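Best way to load a small wire dish rack so plates dry properly?

Prolia
We've just moved into a smaller place and I'm down to one wire dish rack on the bench. Four of us, no dishwasher, and I'm washing up at 7 every night. Dinner plates come out with a wet line along the bottom and the bowls end up sitting on top of everything like a hat. Is there an order I should be doing this in? Also happy to hear about trays underneath, mine is a tea towel at the moment and it's soaked by morning.

Clidivon
Oh I love this topic! Start with the plates, always, and start from one end. Big ones first, standing up in the slots, all facing the same way, then side plates, then bowls tipped on a slant (never flat, they hold a puddle in the foot). Cutlery goes in last. If your plates are thick stoneware, leave an empty slot between them - it looks wasteful but they dry so much faster with air on both sides.
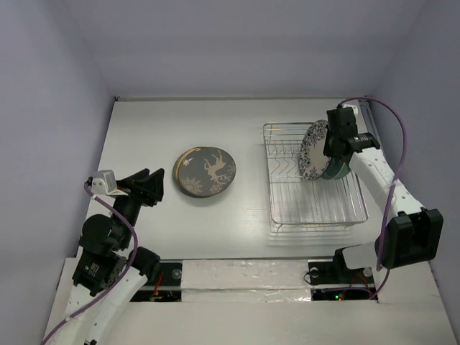 Patterned plates are my weakness and I've collected them from op shops for years, so I'm fussy about how they go in. Hold the plate by the rim and bring it down on its edge, nice and slow, so the foot doesn't scrape the wire. The blue floral and paisley one going in at the right-hand end of the rack is exactly my sort of plate, with that teal-green band at the rim! Ends are good for your favourites too, as they only get a neighbour on one side. For underneath, try a boot tray. Mine was the cheapest colour in the shop and it holds heaps of water.

Badawi
Just use a towel and dry them. Takes five minutes.

Baltari
Agree with the slots advice. I'd add a rinse in really hot water at the end, because hot plates dry themselves while you're wiping down the bench. The wet line is usually the plate sitting in its own drips, so give each one a little shake over the sink first. Glasses get their own spot at our place, upside down on a folded cloth.

Comments

Prolia: Tried the empty slot thing on Monday and no more wet line! Boot tray is on the list.

Clidivon: Yay! Get one with a lip.

Badawi: Still quicker with a towel.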